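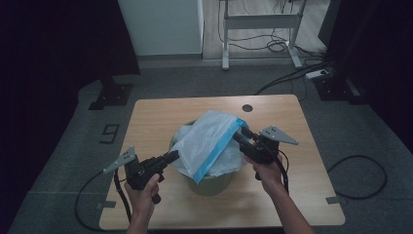 Trendetti Wants Its Robots to Handle the Trash, Starting with the Bag

30 April 2024
By Bheki Maluleke, Trendetti

Trendetti today announced Skamulley, a collection of more than 300 examples of people dealing with wastebaskets and the plastic that goes in them. The company concedes that this is a less glamorous launch than it had hoped to make this spring.

Each example is recorded by a person working with a pair of handheld grippers, one per hand, at a table in the company's Drumgate workshop. The learning system gets the view from the gripper as well as a wider one. It also gets the fumbles, which the team has stopped deleting.

"Our first plan was to keep only the good ones," said Laryea project lead Bheki Maluleke. "That left us with 5, and I had done none of them."

Thin plastic is hard on robots. It folds, clings and shines, and it has no fixed shape for a model to memorize. Laryea, the software that will learn from the recordings, has so far shown a firm grasp of mugs and a poor one of anything that crinkles.
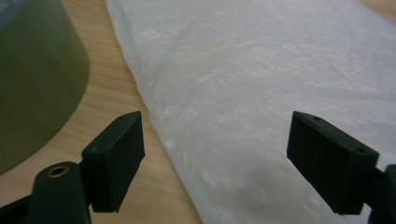
Gripper view at Drumgate, with white plastic sheeting on the table.

Trendetti plans to reach 700 examples by October, when training on the full set begins. Three new operators start next month. Applicants were asked whether they minded repetition, and then asked again.

COMMENTS

pallet_jill: My teenager has had years of examples and still can't do this. Good luck to Laryea.

R. Oduya: Will the fumbles be labeled as fumbles?

dkw44: Asking for the office: does it do recycling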